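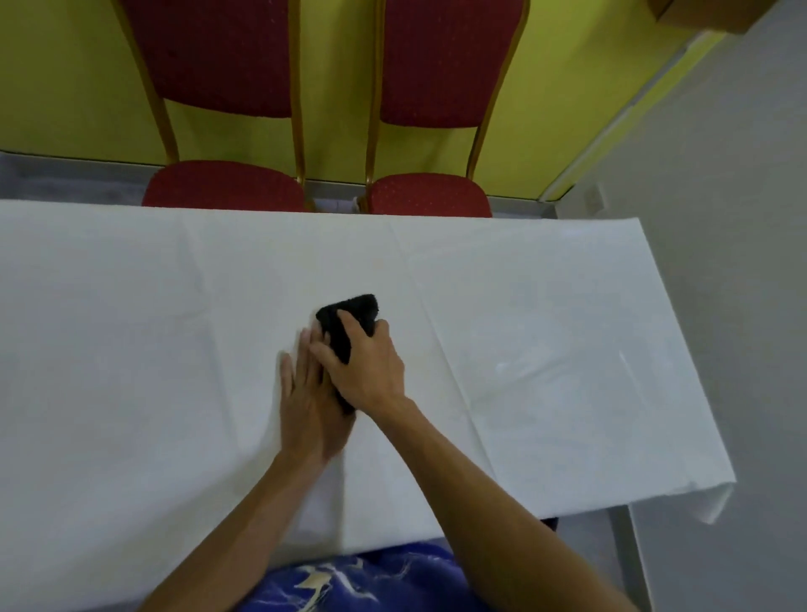

Red chairs across the table, black cloth in hand.

Home | Notebook | Bench log | Parts list | Search

December, 9.40 am

Picked up the Domano cabinet again. Fault as reported by the site: the note acceptor takes a stake, credits it, then the bet slip prints with the previous customer's selection at the top. Has happened on two terminals out of the batch, both on the newer printer firmware. The older ones are fine so far.

Set the terminal up with the test server and ran 166 slips through it on the football coupon, singles only. No fault. Ran another set with the paper door opened and closed between slips and got it on the fifth go. The printer keeps whatever is left in its buffer when the door opens, then prints that first when it comes back. The old firmware cleared the buffer on door open. I can't find anything in the Proletti release notes about a change there, but the notes are thin and skip a version.

The bet itself is stored correctly every time. I checked the server record against each bad slip and the selection, stake and price all match what was entered on screen. So the account is right and the paper is wrong, but the customer walks off with the paper and that is what gets argued over at the counter.

11.15 am

Tried sending a clear command from our side before each slip. Works, but adds 260 ms to the print and the screen sits on "please wait" long enough for people to tap it again. Checked that a second tap does not place a second bet. It doesn't. It does queue a second button sound, which plays after the slip comes out. Left that alone for now.

Better version: only send the clear if the door sensor has changed state since the last slip. Built that and ran the door test again, 5 blocks, no bad slips. Need to try it with the paper actually running out part way through a slip, as that goes through a different bit of code.

Door sensor on this cabinet is a bit slack. If you close the door gently it reads open until you lean on it. Bent the tab out slightly with pliers. Whoever has the Benavides unit next, check the same tab -- it is the same bracket.

2.30 pm

Paper-out test. Slip stops half way, door opened, new roll in, door closed. With the change in, it prints the whole slip again from the top with REPRINT on it. Good. The barcode on the half slip still scans though, so in theory both could be handed in. Server refused the second one when I tried it. Message on the counter screen just says "error 925", which is no help to a cashier. Asked for it to say the slip has already been paid.

Briturex rolls are a touch wider than the others and rub on the left cheek of the holder. Not the cause of anything above, but they leave dust on the cutter. Brushed it out.

To do:
- same door test on the racing coupon, multiples and each-way
- old firmware side by side with the new one, same roll
- overnight run, door closed, to see if anything else turns up
- put the cabinet keys back in the drawer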